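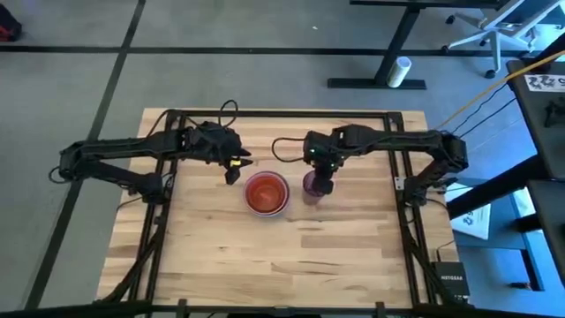
**Figure 3.** The two-arm table station at Aravena. The right gripper holds a translucent purple cup, with an orange-red bowl standing between the two arms.

## 5. What changed for the table staff

Section 4 dealt with how well the station handles cups and bowls. We turn now to the people whose work it touches, and this was the part of the study we enjoyed most. Aravena prepares reusable tableware for event caterers. Cups and bowls come back from washing, are checked by eye, and are then stacked and boxed for the next order. Until February all of this was done by hand, by a staff of 36 spread over two shifts. The Wasano station took over part of the stacking, and the question we brought to the site was a plain one: what does a working day look like once it has?

### 5.1 Interviews and shadowing

We interviewed 20 of the 36 staff, each of them twice, and followed several through whole shifts. The first interview came before anyone had worked alongside the station and the second came after they had done so for several weeks. We also sat in on shift handovers, which turned out far more useful than we had planned for. People say things to the colleague taking over from them that they would never think to tell a researcher.

Interviews were held in a room away from the tables and no supervisor was present. Notes were coded by two of us separately, and we talked through each disagreement until we had settled it. Jeferson Lopes, the day shift lead, read an early version of this section and corrected our account of how orders are split between tables.

### 5.2 From stacking to setting out

The clearest change was in where attention goes. Hand stacking is quick, and experienced staff do it while talking or planning the next box. Working with the station asks for a different kind of care. Somebody has to decide which items go on the table, how far apart they stand, and which arm should have the easier reach. Staff began calling this "setting out," a term that didn't exist at Aravena before the station arrived and that every person in our second round of interviews used without being prompted.

We were delighted by how much skill went into it. A see-through cup is hard to judge from some angles, and a bowl placed too close to one gripper leaves little room for the other. Staff picked this up within days, and they started to pass on tips at handover - turn the patterned cups away from the light, keep the tall ones to one side, leave a hand's width around a bowl. None of this was in the training material supplied with the station. Most of it has since been written into the local instructions, in the staff's own words.

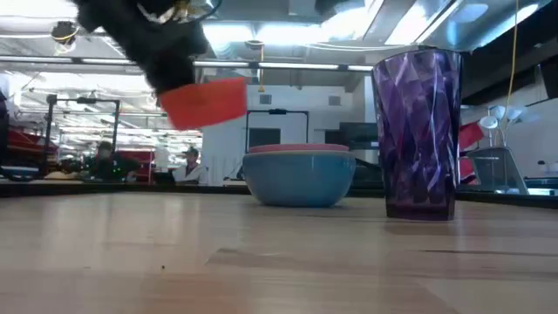 Nesting was where the two ways of working differed most. A person stacking bowls by hand feels when one has seated badly and fixes it in the same movement. With the station, a poor fit has to be noticed by looking, and several people told us they had become much sharper at spotting a tilted rim. One said she now saw crooked bowls at home, in cafes and at her sister's wedding. Others missed the feel of the work, and we want to give that its due weight. For them, stacking had been the restful part of the day, and setting out was not restful at all.

### 5.3 Who gets to stop the arms

At the start only shift leads were allowed to pause the station. This caused real annoyance. Table staff could often see trouble coming well before the arms reached it, and they had to call across the room and wait. After 3 weeks the rule was changed so that anyone at the table could pause a run, and the change in mood was striking! People who had described the station as "theirs," meaning management's, began to say "ours."

Pauses became more frequent under the new rule, as one would expect, and they also became shorter. We read this as a good sign. A short pause to move a bowl costs very little, and it gives the person at the table a reason to keep watching with interest. An earlier report on packing work by the Stimano group describes much the same pattern with a single-arm system, and we were glad to find it in a setting with two.

### 5.4 Pay, pace and open worries

Orders of up to 400 pieces are now routed to the station, and larger ones still go to the hand tables. Staff rotate between the two. Most liked the variety, though the rotation also brought out a worry that we can't settle here. Setting out is recognized by everyone on the floor as skilled work, yet it carries no separate grade. The staff raised this with us again and again, and we have passed it on to the site's management in the form they asked for.

A second worry concerned pace. The station runs at an even speed, and a few people felt pushed to match it between runs, even where no target had been set. Lopes has since moved the order screen so that it faces away from the hand tables. Whether that is enough will be looked at again in the follow-up at Stiketti, where the same station will be used with a smaller staff and a single shift.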